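Setting Up a Small Drying Corner
By Nathalie Zacharias, 7th October

I do love a drying corner that gets used every day, and you don't need a big kitchen to have one! Start with the rack. Pick a spot with a bit of open surface in front of it, so you have somewhere to put things down while you sort them, and keep the small stuff up off the counter on a rail if your wall allows it.

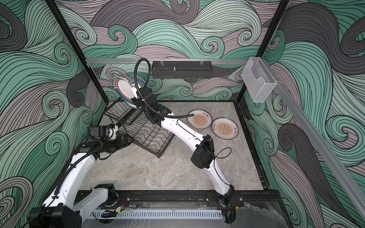
Black wire dish rack, with a slotted caddy hanging from the rail behind.

Now lay out whatever is going in, flat and spaced apart, before you load a single slot. (My neighbor Ankit loads straight from the sink and then has to shuffle everything twice.) Put the biggest pieces in first, at the back, and work forward. If your set has a pattern, stripes especially, turn them all the same way as you go, it looks so cheerful. 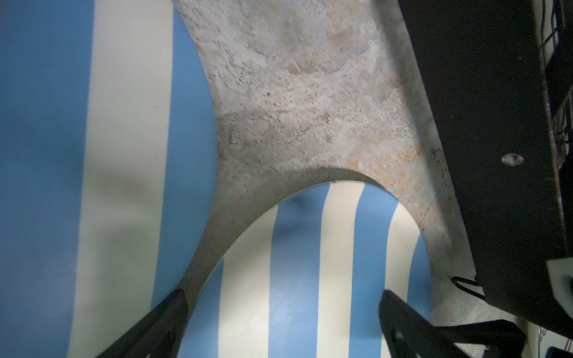
Blue and cream stripes, wide on one and narrower on the other.

Leave a gap between pieces so air can get through, then wipe down the surface in front with a dry cloth. I go over mine again before bed.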